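Email Migration and Spam Filtering: Progress Report
Submitted January 14, 2025
Prepared by Sunita Goel, Office Systems, Lundport
For: Operations Manager, Requena

Status

The move from the old mail server to Berkora is on schedule for the Lundport office and behind schedule for Vultutthorpe. At the end of December, 17 of the 20 shared mailboxes had been moved. The remaining three belong to Vultutthorpe accounts and hold older archives that need to be split before they will import.

All staff in Lundport now sign in through the new login page. The old page redirects to it and will be turned off once Vultutthorpe has finished.

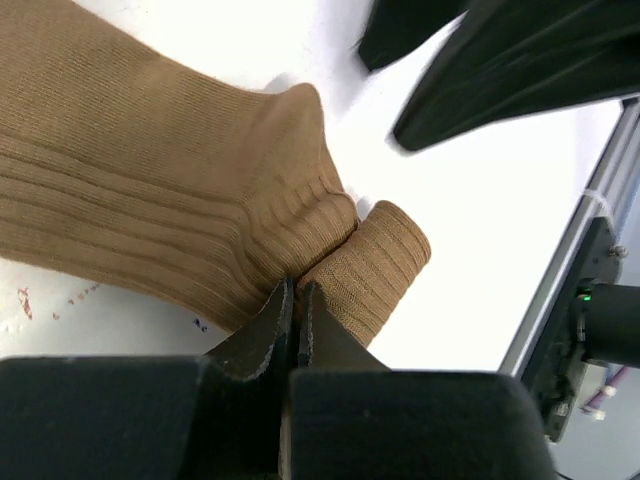
Tan ribbed knit on a white tabletop.

Work completed

Mail records for the main domain were changed over on a weekend. Mail to two addresses was delayed until the following morning, and both senders were contacted. No messages were lost.

Spam filtering is on for every moved mailbox. We started with the default settings and found them too strict for the orders desk, where customer attachments were being held. The attachment rule was relaxed for that mailbox only. Held messages now go to a daily summary, and users can release their own mail without calling us.

Two-step sign-in is required for managers and for anyone who handles payments. The rest of the staff will be added by department.

Problems

The Vultutthorpe connection slows down badly during working hours, so archive uploads have been limited to evenings. We also found 13 forwarding rules sending mail to outside addresses. Eight were for people who no longer work here and have been deleted. The other five are being checked with the department heads.

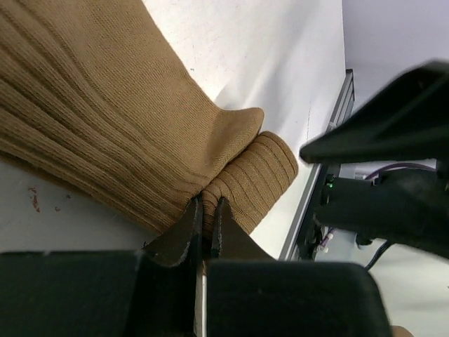
Folds and ribbing in tan knit, with two black gripper fingers.

Outgoing mail from the billing program still uses the old server. The program's mail settings can only be changed by its supplier, and we have an open request with them. The old server has to stay on until this is done.

Budget

Spending is within the approved amount. The one addition is a further month of the old hosting contract, paid from the contingency line.

Next steps

Finish the three Vultutthorpe archives. Move billing mail. Extend two-step sign-in to the warehouse and orders teams. Write a one-page guide to the held mail summary, as most help calls have been on that subject.

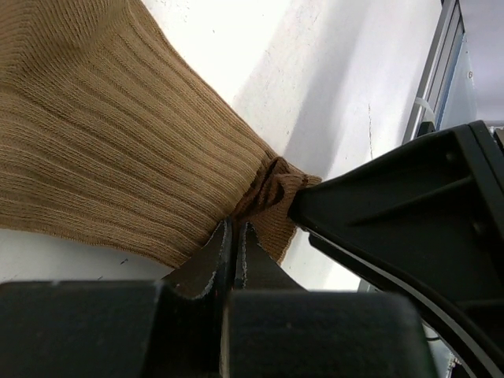 Will staff need to set up their phones again after the move?
Each person has to remove the old account from the phone and add the new one with their usual email address and password. Calendars and contacts will load after the first sign-in.

Decision needed: approval to keep the old hosting contract month to month until billing mail is moved.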